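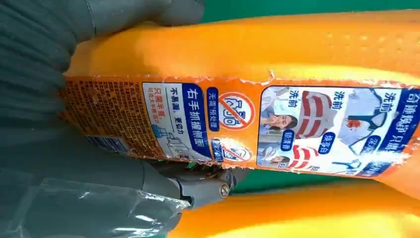
**Ticket 412** – Bottle slips or rolls during lift, left arm
**Project:** Cutusard (student team, Lougher robotics club)
**Opened by:** Sajib Pramanik
**Assigned to:** Oi-ling Liu
**Opened:** 13 May 2018
**Status:** Closed, one follow-up item

### What happens

The task is to pick up orange detergent bottles lying on the green table and set them down again at the drop spot. The arm gets to the bottle and the fingers close. Then one of two things goes wrong:

- the bottle turns in the grip during the lift and comes down on its side in the wrong direction, or
- the controller reports `GRIP_OK`, the arm moves off, and the bottle is still on the table.

The second one is worse for us. The log says the run passed, and we only find out when someone goes through the wrist video. Run 349 is a clear case if you want one to look at.

### What we expected

Same behavior as with the gray test cylinders. Those worked all last week with the same grip settings.

### Setup

- Uvlow soft gripper, standard fingers, left arm
- Wokura controller, grip profile `round_medium`
- wrist camera on, table camera off
- full bottles, on their sides

### Tried before opening this

1. Restarted the controller. No change.
2. Wiped the fingers with a damp cloth and let them dry. No change that I could tell.
3. Raised the close force by one step. Fewer bottles turned, but the false `GRIP_OK` still came up.
4. Swapped the bottle for another one. Same.

I did not touch the camera calibration.

---

### Comments

**Oi-ling Liu**

Thanks, that's enough to start on. Two things before I pull the logs. Where along the bottle is the arm closing? And is the packaging film still on the table when you run?

**Sajib Pramanik**

It closes near the bottom end of the bottle most of the time. The planner picks the spot, we don't set it. The film is still there, yes. We were unwrapping packs at the same table and pushing the film aside.

**Oi-ling Liu**

OK. I went through the wrist video for the failed runs and sorted them by hand. They look like separate problems to me.

*Turning in the grip.* The contact is too far from the middle. With a full bottle the heavy side swings down as soon as it leaves the table. The gray cylinders are hollow, so where you grab them hardly matters, and that's why they never showed it.

*False `GRIP_OK`.* In these runs there is clear film between a finger and the bottle, or film under the bottle that the lower finger picks up first. The controller decides on finger position and motor current. A wad of film gives it enough of both.

Please run a set with the film cleared completely off the table and everything else left alone. Don't change the force at the same time or we won't know which change did it.

**Chun-yin Lai**

I did the set with Sajib. Film off the table and into a bag, force back to the original step. No false `GRIP_OK` in the whole set. Bottles still turned in 6 of the runs, so that part is as you said.

One more thing that may or may not matter: the labels on these are scuffed in places and the paper comes up a bit. Could the finger be sliding on the paper?

**Oi-ling Liu**

Could be, but I wouldn't start there. A loose label would give you a small slip along the bottle. What you have is a rotation. Let's fix the grip point first and see what is left.

In the Cutusard task file, find the `bottle` entry and set the grip point yourself so the planner doesn't choose:

```
object: bottle
 grip_point: center
 grip_offset: 2
 grip_offset_unit: cm
 offset_direction: toward_base
```

The offset moves it off the center a little toward the base, which should suit a full bottle better than dead center. If you later run empty ones, take the offset out. 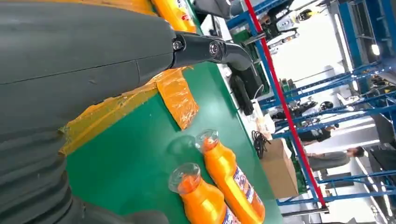

Save the file and reload the task from the controller menu. Reloading from the laptop only refreshes the preview, and the arm keeps using the old values. That one has cost this club a few evenings already.

**Touran Farahani**

Jumping in as the one who wrote the bottle detector. Please check which end it thinks is the base. If it has the bottle the wrong way around, then `toward_base` moves the grip toward the cap and you get more swing than you started with.

It finds the cap by looking for the transparent part over the red-orange closure. When two bottles lie side by side it sometimes puts one box around both. You'll see it in the overlay as a box that is much too wide.

**Sajib Pramanik**

Checked. With one bottle on the table it had the base right every time. With two next to each other it drew the wide box twice, and both times it put the grip point in the gap between them. The arm closed on the edge of one bottle and pushed the other away.

So that's a third problem, I guess. Should I open a new ticket?

**Touran Farahani**

Yes please, and put my name on it. Attach the overlay files, not just the video. Until it's fixed, leave about a hand's width between bottles.

**Chun-yin Lai**

Results after the grip point change, film off the table, bottles spaced out, base end checked in the overlay before each run:

| Check | Before | After |
|---|---|---|
| False `GRIP_OK` | yes | none seen |
| Bottle turns during lift | yes | none seen |
| Small slip along the label | not checked | once |

The one slip was on a bottle with a torn label. It stayed in the grip and got placed fine, a little off the mark.

**Oi-ling Liu**

Good. I'm fine with that for this task. Lợi Hoàng asked in the team chat if we should raise the force anyway to be safe. I'd leave it where it is. The ribs on the soft fingers wear faster at the higher step, and we have no spare set until the next order comes in.

I'm also adding a check on the controller side. After the lift, it will compare the motor current with the value from just before the lift. If the difference is too small for a full bottle, it will report `GRIP_EMPTY` and stop. It won't catch everything – a half-full bottle could trip it – but it beats reading through video.

**Lợi Hoàng**

Fine with me on the force. Can the steps go somewhere people will find them? The next group starts on this table later in May and none of them have been on this ticket.

**Oi-ling Liu**

Copied to the bench notes:

- Unwrap packs somewhere else, or clear all film before the first run.
- Leave space between bottles.
- Look at the overlay and confirm the base end.
- Use the fixed grip point for full bottles, no offset for empty ones.
- Reload the task from the controller menu.
- Leave the force at the original step unless you've asked first.

**Sajib Pramanik**

New ticket for the wide box is open and assigned to Touran. Overlay files are attached there. OK to close this one from my side.

**Oi-ling Liu**

Closing. Follow-up still open on me: test the `GRIP_EMPTY` check with half-full bottles and write down where the limit should sit.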